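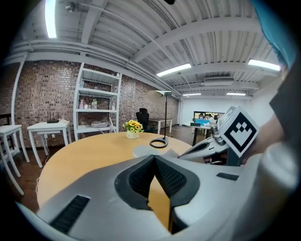

Week 4: Reading a shared study room

Tutor: Elli Eskola, Tuesday, 10 am

Sketch the floor plan before you judge any colour. Start with the round table, then the white shelving and the brick wall. The lamp and the vase of sunflowers go in last – small things still take up work surface.

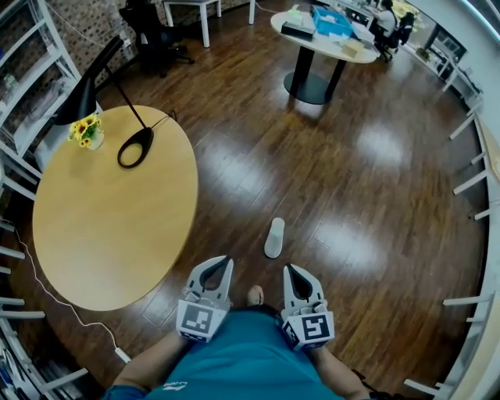 Mark power at floor level too, and draw any cable as a dotted line. Note which pieces share a finish.

Reading: Drumell, pp. 458–481. Plans go to Ashwin Palaniappan.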